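Voltley Parts Tray, gray
Item 1554. Ships from Dememberg in 7 days.

Flat tray for desktop rebuilds. Pocket for the processor, long slot for a memory stick, open sockets for bits and peices.

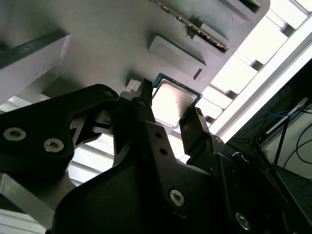

Desktop processor, silver lid, green edge

Sits next to the open case, so no chips rolling round the bench. Raised walls. Wipe clean, no solvents.
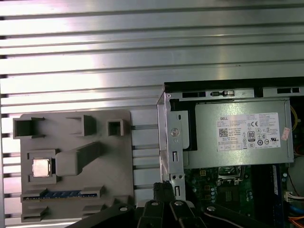
Siqueira: had mine since February, use the memory slot most. Wish it came in black.

Gray only for now, sorry. Store chips flat, lid up. Never stack them

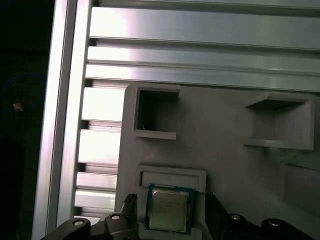

and dont push down hard when seating one in the pocket. Packs of 12 on request.

Swapping a power supply too? Unplug at the wall first.
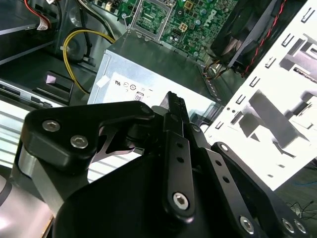
Does the tray come with a processor or memory? Tray only, parts sold seperately.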